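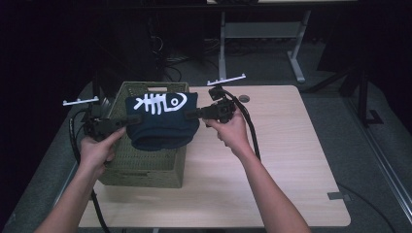 Support > Hand-held grippers > Jaw slip and tracking

Ticket 237
Opened by: Dorin Ardeleanu
Assigned to: Ákos Hegyi
Status: Open, waiting on parts
Opened: 5th March

Problem as reported

We are comparing two sets of jaw pads on the hand-held grippers, the stock Zelska pads and the softer Tarska ones. The test item is a navy knit beanie with a folded cuff, handled with both grippers over the green woven basket. With the Zelska pads the right gripper loses the hat partway through the lift. The left one holds. Squeezing harder on the right handle makes no difference that I can feel.

Second problem, maybe related: the right gripper's pose jumps in the log when the two grippers come close together. Left pose is clean the whole way.

Tried before opening the ticket

- Cleaned both sets of jaws with alcohol and let them dry. Same slip.
- Swapped the pads left to right. The slip stayed with the right gripper, so I don't think it is the pads.
- Restarted the tracking software. Pose jump still there.
- Tried a cotton towel in place of the hat. No slip in 7 lifts.

Reply - Ákos Hegyi

If the slip stays put when the pads move, look at the jaw travel first. Open the right gripper fully, close it on nothing, and read the two end values off the controller. Do the same on the left and send me all four numbers.

For the pose jump, check the white T-bar on top of the right gripper. Hold the gripper body and try to turn the bar with two fingers. It should not move at all. Also check that the cable has slack down past the forearm. If it pulls when you turn your wrist inward, it can tilt the gripper enough to confuse things.

Reply - Dorin Ardeleanu

Left: 0 open, 2,000 closed. Right: 0 open, 1,870 closed. So the right one is stopping short.

The T-bar on the right does turn, only a little. The screw at the base of the post was loose. I tightened it and ran the lift again with the grippers close together. No jump in 3 runs. Cable is fine, plenty of slack.

Reply - Ákos Hegyi

Good, leave the marker alone now, but put a paint mark across the screw so you can see if it backs out.

The short travel is the jaw link. We had the same thing on the Seltby bench last July. The link wears on one side and the jaws stop before they meet - thick cloth hides it, thin knit does not. Recalibrating will give you a full reading but the gap will still be there, so please don't. I am sending a new link and two pins.

Until it arrives, keep the Zelska and Tarska results from the right gripper out of the comparison. Left gripper results can stay in.

Reply - Dorin Ardeleanu

Understood. Right gripper runs are tagged as excluded. I'll do the Tarska pads on the left in the meantime, same hat and same basket, and redo the two-handed lifts once the link is in.

Please keep the ticket open until I've posted the new end values.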